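White table in open office: what lifts dull marks without leaving the top shiny?

Posted in Cleaning & Surfaces

radebe_14
We have a large white shared table in the Jondside office. After nearly 2 years the top has gray smears that a damp cloth moves without removing. The desks behind it are occupied all day, so strong solvent is out. I tried glass cleaner on Friday and got streaks. Is there a standard method? Paper towels or microfiber?

2 replies

Zanddale Facilities
First clear the top completely, cables and cups included. Coiled cables trap grit, and the grit does the scratching.

Wipe with a barely damp microfiber cloth and one drop of dish soap. Rinse the cloth, wipe again, dry at once. Streaks from glass cleaner are usually residue plus too much liquid. For stubborn smears use 95 percent isopropyl on a small spot, window open, after testing the underside. Do not use melamine sponges on a gloss finish. They behave like very fine sandpaper, finer than 600 grit but still abrasive, and the spot will look different under ceiling lights.

Avoid paper towels. Facial tissue is softer but sheds lint, so keep it for drips. Our own table gets cleared at the end of the day, and until then it collects the usual items.

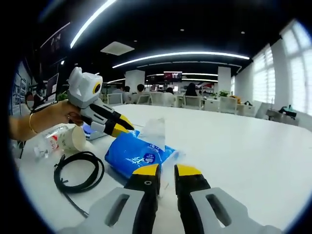 Shared table, Detthorpe office: tissues, paper cup and bottle still to be cleared.

Check bottles and cups for leftover liquid before moving them. Sugary drinks dry into a film that holds dirt, and that film needs warm water before soap.

deskmover
just use baking soda, works on mine. no idea what the top is made of though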